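Transtead Automatic Coop Door

Product code: 2538
Category: Backyard Poultry / Doors and Openers

The Transtead Automatic Coop Door opens a chicken coop in the morning and closes it at night. It is intended for small flocks kept in gardens and backyards, and may be fitted to most timber coops and to every coop in the Clolport range. The unit is supplied with a door panel, two side runners, a control box, a light sensor and all necessary fixings.

Operation

The door may be set to work by light level, by timer, or by a combination of the two. In the combined setting, the light sensor governs closing and the timer governs opening. This arrangement is suited to keepers whose neighbors would prefer that the flock not be let out at first light in summer.

When the evening light falls to the chosen level, the control box waits for a further 30 minutes before lowering the door. The delay allows late birds to return to the perch. It may be shortened or removed in the settings menu. Young hens in their first weeks in a new coop are often slow to go in at dusk, and owners are advised to keep the full delay until the flock has settled.

The panel slides vertically. If it meets resistance on the way down, it stops, rises to the fully open position and tries again after one minute. After three failed attempts the door remains open and the red lamp on the control box flashes until the unit is reset by hand. The door should therefore be checked each evening, as with any automatic closing device.

Power

The control box runs on four AA batteries, which are not included. Rechargeable batteries are not recommended in cold areas. A low battery is shown by a yellow lamp, and the door will move to the closed position at the next dusk and stay there until new batteries are fitted. An optional outdoor power adapter is sold separately.
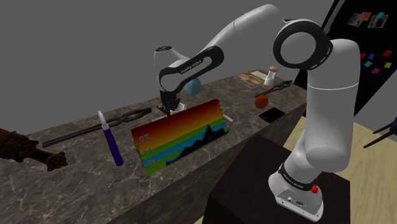 Can the door be used with bantams and large breeds in the same flock?

The opening is 287 mm wide and is suitable for both, provided that the lower edge is set no higher than the back of the smallest bird or that a ramp is fitted. Large breeds such as Brahmas and Cochins pass through without difficulty in most cases. The door is not suitable for geese or turkeys.

Installation

Fitting requires a screwdriver, a pencil and a spirit level. The runners must be vertical and parallel. A door that has been fitted out of true may still move freely when new, but it will begin to stick once bedding and dust have collected in the channels.

The light sensor should face open sky and should be kept away from porch lights, security lights and lit windows. A sensor placed near artificial light may leave the door open after dark. The sensor cable is long enough for most coops – an extension cable may be ordered from the parts list below.

It is good practice to run the door by hand several times during the day, with the birds present, before relying on the automatic settings. Hens that are startled by the motor generally accept it within a few days.

Cleaning and care

Brush out the runners once a week. Wipe the panel with a damp cloth and mild soap. Do not use oil or grease in the channels, as both hold grit. In areas where red mite is common, remove the panel and inspect the backs of the runners each month from spring until the end of August.

Do not use a pressure washer on the control box.

Parts and accessories

Replacement door panel
Runner set (pair)
Sensor extension cable
Outdoor power adapter
Güneş solar panel and bracket
Short ramp for bantams

Testing

Before release, the door was tried by over 100 households keeping flocks of differing sizes. The trial was directed by Hatice Uysal and the fitting instructions were revised by Erhan Ağca following comments from keepers. The principal change was to the cord guide, which is now enclosed to keep out straw.

Warranty and returns

The motor and control box are covered for two years from the date of purchase. Batteries and cords are excluded. Unused goods may be returned in the original packaging.

Orders for the Güneş solar panel will be shipped from 3rd May. All other items are in stock. Questions on fitting should be addressed to Yavuz Duman, Customer Service, Fimisov, with the product code and a note of the coop model.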